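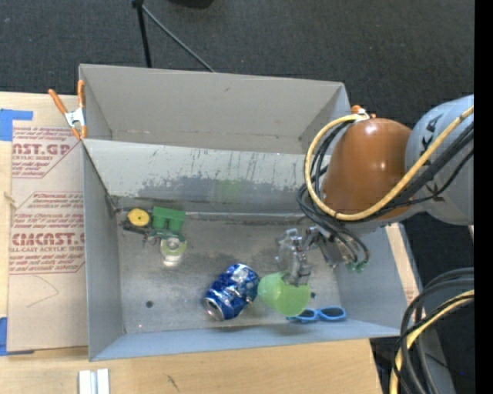

Vol. 7, No. 2

Bin picking with mixed junk: finger gripper or suction?

Posted in April by Chukwu
Reading time: 2 min

Hi all! I'm finally at the fun stage with my arm and I'd love some opinions before I spend more money. The setup is a sheet-metal bin clamped to a wooden table, and the job is to pick whatever is lying in it, one item at a time. I don't want a neat row of identical blocks. I want the awkward stuff: a crumpled can, a tipped-over plastic cup, sunglasses, odd little toy parts.

Right now I'm running a jointed metal finger gripper, a Fivura, and I really like it. It reaches down into the bin nicely and the thin fingertips get into places I didn't expect. On Saturday I ran 200 attempts and got a clean pick on more than half of them, which made me very happy for a first long run. The cup is my problem child. If it lies with the rim facing the fingers I can pinch the edge and lift it, but the green one is see-through and my depth camera seems to look straight past it half the time. The sunglasses are the other one. If they're up against the bottom wall of the bin, one finger hits metal before it gets around them.

So, two things I'd like to know. Would a suction cup be better for a mix like this? And has anybody tried the Vumard soft fingers on the same kind of bin? I can swap tools pretty quickly, the cables are the slow part.

Thanks, I read every reply!

Posted by Jalivberg

Great project, and a good choice of objects! I went through this same comparison last winter, so I'll give you what I remember.

Suction was wonderful on boxes and flat lids and miserable on nearly everything you list. A crushed can has so few smooth spots that the seal leaks as soon as you lift. Sunglasses can work if you land right on a lens, but you have to hit it square and they swing around on the way up. I got 55 good picks out of 200 with suction on a similar mix and then went back to fingers.

For the cup, I'd leave the gripper alone and look at the camera first. Clear plastic comes back as holes in the depth image, so your software thinks it's looking at the floor of the bin. What helped me was finding the cup in the plain color image and only using depth for the bin itself. Once you know where the floor is, you can aim for a height a bit above it and close on the rim. A bright shiny bin floor makes it worse, by the way — scuffed metal throws odd reflections, and a colored cup will tint them. I tried laying a sheet of matte paper in mine and the depth got calmer right away.

For things against a wall, try a nudge. Close the fingers, come down on the wall side if there's any gap at all, and drag the item toward the middle before you pick it. It costs you a few seconds per item and it's so satisfying when it works!

Also check your cable loops at full reach. Mine used to pull the wrist slightly to one side when the arm went to the far corner, and I blamed calibration for a week.

Posted by vumard_fan_7

soft fingers are fun, get them!! mine grab cups really well and don't squash them. not so good on small flat parts, they kind of roll over the top. haven't tried sunglasses

Posted by tablesaw_and_servos

I have both the Fivura and the Vumard and I swap between them. If your picks are mostly small hard parts, keep the metal fingers. The Vumard tips are fat, and in a bin with sloped sides they touch the wall sooner than you'd like. You could also put thin rubber pads on the metal tips you already own. I used bicycle inner tube and double-sided tape, it took ten minutes and my cup picks got much better. Change the tape when it starts to creep.

Try the pads before buying anything, and do post your numbers by object if you keep them. I'd love to see how the can does compared with the cup.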